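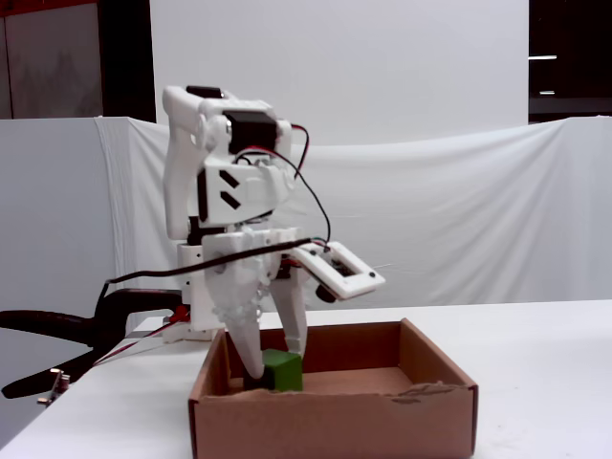

Grindstead Motion Suite, a long look after a winter of cubes and cardboard

Reviewed by Biljana Babić
26 February 2022

I came to Grindstead the way I suspect a lot of people do, which is to say after I had written my own control scripts for a small printed arm and grown thoroughly sick of them. My scripts worked, in their fashion, but every new task meant another file with another pile of magic numbers in it, and I could never remember which pile was the good one. So when a friend at the Prellar workshop offered me a spare license, I said yes before she had finished the sentence!

The suite comes in two halves. Cevar is the planner, and it takes your arm model, your table and whatever obstacles you care to draw, and gives you back a path. Halilović is the perception half, which reads the wrist camera and tells Cevar where the thing you want is supposed to be. You can buy them separately, but I wouldn't, for reasons I'll come to.

Let me start with Cevar, because it is the one I fell for. Reaching into an open box is a fussier job than it sounds (the walls are close, the fingers are wide at the base, and a cube near a corner leaves very little room to come in sideways). My own scripts dealt with this by going up very high and coming straight down, slowly, like somebody lowering a piano. Cevar tips the wrist a little and lets one finger go in at a slant while the other drops more nearly upright, and it did that with no coaxing from me once the box walls were drawn in. I ran 144 picks of a green cube over a couple of weeks and the planner refused only 2 of them, both with a perfectly clear message about which wall was the trouble.

The path preview is lovely, too. You can scrub back and forth through a motion before a single servo moves, and the joint limits light up as you get close to them.

Halilović is harder to love, though I have warmed to it. It does very well on a solid, bright block against tan cardboard. Where it struggles is white on white, and I'm afraid my setup has plenty of that, between the printed fingers and the pale surfaces. Soft focus and a patch of glare are enough to set it guessing.

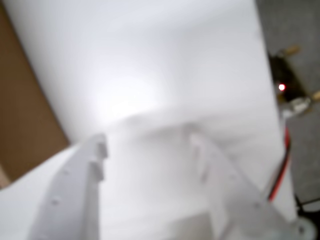

Photo: Biljana Babić

With a view like that one, all white surface and blurry fingers and one bright spot near the middle, version one of the detector would draw me a confident outline around the glare. The newer build does the decent thing and reports no target, and Cevar then holds the arm where it is and waits. That handshake between the two halves is why I'd buy them together. There is also a mask tool for painting out your own gripper -- do use it, and do it on the first day.

Setup took me one long evening. Camera calibration was 15 minutes of that, and most of the rest went on hunting through the manual for the servo direction setting, which lives under "Appearance" for some reason. The log viewer is plain but quick, and it keeps the last 3000 events, plenty for an afternoon's fiddling.

What I'd like to see changed: a proper undo in the obstacle editor, a darker background for the camera panel, and a way of saving detector settings per task so that I'm not back to my old pile of magic numbers. Grindstead's forum says the last of these is coming in May.

Would I recommend it? Yes, warmly, if you have a small arm and an ordinary laptop and you'd like to spend your evenings on the task itself. If your parts are all one pale color, try the Halilović trial first, and leave the mask tool open while you do.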